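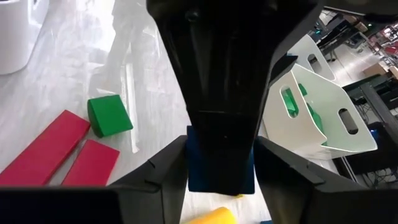
Does the way a school library shelves its picture books change how many get borrowed?

At Ferkdale Primary the answer depended on the age of the children. The infant classes borrowed a good deal more once the books were moved into front-facing boxes, and the junior classes hardly changed.

Project report by Peiyu Hou
Education Studies, second year

Background

I did my placement at Ferkdale Primary, a school with one class per year group and a small library in what used to be the music room. The picture books were kept on two tall bookcases, spine out, in order of author surname. The youngest children could not reach the top shelves, and most of them could not read the spines either. When a class came in, the same handful of books went out each time, usually the ones that the last group had left lying on the carpet.

The head teacher, Mrs Qin, had already been thinking about moving the books into low boxes where the covers face the reader, as they are in many public libraries. She let me make the change part of my project, as long as I put everything back if the staff did not like it.

What I wanted to find out

I had one main question, which is the one at the top of this report. I also wanted to know whether the books that went out would be different ones, or just the old favourites going out more often. A third question came up later, when the Year 2 teacher asked me if the boxes would make it harder for children to put books back in the right place.

Method

The library uses a program called Umley to issue and return books. Each loan is stored with the class, the title and the time. I was given a list of loans with the children's names taken out.

I compared two half terms. In the first, the books stayed on the bookcases. Over the holiday I moved all the picture books into boxes, and in the second half term they stayed there. I did not buy any new books or take any away. Each class kept its usual library slot, and I asked the teachers not to say anything special about the boxes.

I ended up with 29 boxes. I sorted them by subject, because author order makes little sense to a child of five. Animals took up the most space, followed by families and home, then monsters, then vehicles. Some books were hard to place. A story about a bear who drives a bus went into vehicles, and I was told off for this by a Reception child who said it was a bear book.
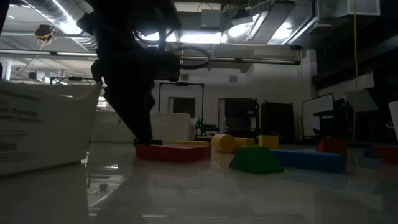
Each box had a coloured sticker, and each book had a matching sticker on the back cover, so that children could return books without reading a label. I ran out of orange stickers halfway through the monster books and had to finish with plain ones coloured in by felt pen. These rubbed off within a couple of weeks and needed doing again.

I also sat in on library slots when my timetable allowed and wrote down what I saw. These notes are not a proper measure of anything, but they helped me make sense of the loans.

Results

Across both half terms Umley recorded 3836 loans, counting every kind of book. I then took out the chapter books and the non-fiction and looked at the picture books alone.

Reception and Year 1 showed the clearest change. Both classes borrowed more picture books in the second half term, and the loans were spread over many more titles. Several books that had not gone out at all in the first half term were borrowed again and again. Most of these had been on the top shelves.

Year 2 borrowed a little more than before, but the difference was small enough that a class trip or a wet week could explain it. The junior classes stayed much as they were. They had mostly moved on to chapter books, which I had left on their own shelves.

Returns were messier. Children were good at matching the stickers for the first few weeks and then less so. By the end, the vehicle box had become a general box for anything that would not fit elsewhere. The Year 2 teacher was right to ask.

From my notes, the main difference was in how the younger children looked for a book. With the bookcases they pulled out one book, looked at the cover and pushed it back, often in the wrong place. With the boxes they stood and flicked through the covers, sometimes in pairs, and talked about them. One boy went through the whole of the sea animals box before he chose, and then took the first one he had seen.

Problems with the project

The two half terms were not the same length, so I worked out loans per library slot instead of using totals. This helps, but it does not deal with everything. The second half term included a book fair run by Prustilton Books, a shop in the next town, and that may have made children keener on reading in general.

I also changed more than one thing at once. The books were facing forwards, but they were lower down too, and they were in subject order for the first time. I cannot say which of these mattered most. If I did the project again I would try moving the books lower first — still spine out — and wait half a term before doing anything else.

It was one small school, and the children knew me. Some of them may have borrowed a book just because I was sitting next to the box.

What happened next

The staff voted to keep the boxes for Reception and Year 1. The Year 2 books went back to a low shelf in author order, partly to get the children used to how the junior shelves work. Mrs Qin has asked for sturdier boxes, as the cardboard ones were splitting at the corners by July.

I have left a copy of the sticker key inside the cupboard door, along with the spare stickers. The orange ones still need to be reordered.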